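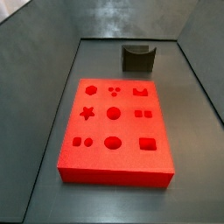

Shape sorting board, group report (draft 2, needs proof reading)
Clotilde Poulain, Masanobu Yoshida
Design and Making module, supervised project

1. What we wanted to do

Make a shape board for small children out of foam. Wooden ones are loud when they get thrown, which was the main complaint from the parents we talked to at Wamari nursery. Brief from the nursery: one board, bright colour, soft corners, nothing a child can snap off. Budget was tight.

2. The board

Red foam, one thick block. Nine positions, three by three. Some easy ones (circle, oval, star) and some we argued over. The three little round holes in a triangle were Masanobu's idea, so the child has to turn the piece to line it up. Same thinking for the two small squares side by side. The square and round pair is the hardest one I think, looks like it should go in either way but it doesn't.

Shape with the curved notch: drawn four times. First version too close to a plain rectangle on paper, children of two just pushed the wrong piece at it.

3. Cutting

Tried a knife first. Bad. Edges tore and the star points went ragged. Moved to the hot wire in the Olivares workshop for the test scraps, better on straight lines but hopeless for the small holes. Final block was cut on the router, slow feed. Took a whole afternoon in July with the doors open, dust everywhere.

Masking tape on the top face before cutting helped alot. Should have done that from the start.

4. Testing

5 children, one at a time, 300 seconds each. More than 300 attempts written down in total. Star and circle went quickest. Oval was fine once they stopped standing it on end. Pair of squares got skipped by most of them and we didn't push it.

Two children prefered sitting on the board.

5. Problems

Loose fit on the small round pieces, they fall out if the board is tipped. Red on red is hard to read inside the hollows when the light is low, Clotilde wants a second colour underneath. Cleaning not tested yet.

6. Still to do

Recut the small pieces slightly bigger. Ask the nursery about a lid. Add the table of results (Masanobu has the sheet) and fix the referances before hand in.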